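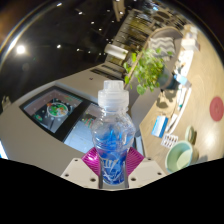

A clear bottle with a white sports cap, between the magenta pads of the hand-held gripper at Panholm.

Home | Visits | Budget Notes | Archive | Contact

Print this page | E-mail this page

1 December 2018

I went to the Panholm open day with a budget line and came home with a tote bag. We have money for one gripper purchase before April, and Duarte Salgado, who signs for it, wanted prices.

Prices were shy. The Greto people quoted 400 for a pair of finger pads, then remembered that the plates were extra. Dixit would only talk about leasing, 3 years minimum, and had a brochure of 49 pages in which the monthly rate does not appear.

The hand-held tool was the best part of the visit. Ribbed pads, flat white plates full of screw holes, a bottle to squeeze and a table of household odds and ends: tape, a bowl, a blister pack of capsules. I asked how long a set of pads lasts. "Depends on the bottle," I was told.

My plan for now is four sets of pads, one spare pair of plates and nothing from Flurum until they answer their phone. Duarte has asked whether the tote bag can be expensed.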